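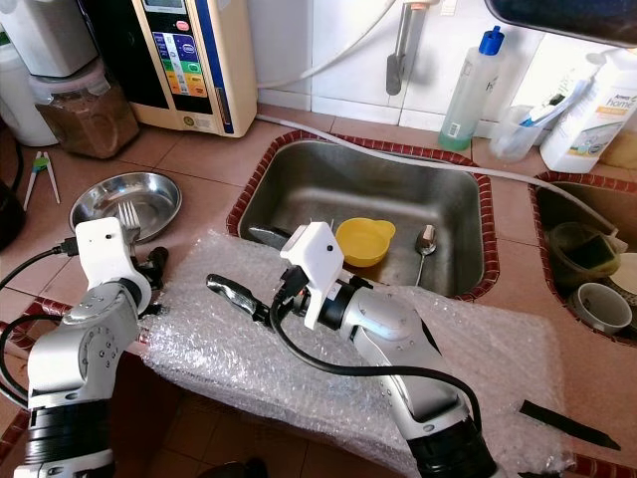

Chapter 3

Packing Fragile Goods

Learning goals

After reading this chapter you should be able to describe the forces that act on a parcel in transit, choose a cushioning material for a given item, and work out how much of it to order.

3.1 Why goods break

Most damage in shipping comes from three sources: drops, vibration, and pressure from the load stacked on top. A drop is short and sharp. The carton stops when it hits the floor, but the item inside keeps moving until something stops it too. If that something is the wall of the carton, a glass or a plate will probably crack. Cushioning gives the item a little extra distance in which to slow down, and the longer the stop takes, the smaller the force.

Vibration works more slowly. A truck floor shakes for hours, and a loose item rubs against whatever is next to it. Printed surfaces wear through, screws back out, and lids open. Pressure is the simplest of the three. The bottom carton on a pallet carries all the others, and a carton stored in a damp room loses much of its strength.

3.2 Cushioning materials

Bubble wrap is made from two layers of plastic film with air sealed between them. Small bubbles suit light items and protect surfaces from scratches. Large bubbles absorb harder knocks and fill more space. Crumpled paper is cheap and easy to recycle, but it flattens with use and has to be packed tightly. Molded foam holds an item in one position and is worth the cost only when many identical items are shipped.

3.3 Case: Greradik Ceramics

Greradik ships serving bowls from its workshop in Jotent to shops in Wonditz. In November the company sent out 2083 bowls, packed 16 to a carton. Each bowl was wrapped once, but nothing was placed between the bowls and the base of the carton. Nearly all the broken bowls came from the bottom layer. We return to this case in Section 3.6, where you will redesign the carton.

Key terms: cushioning, void fill, stacking strength, transit vibration

Before you read on, find a parcel you have received recently. Note which materials were used and whether the contents could move when you shook it.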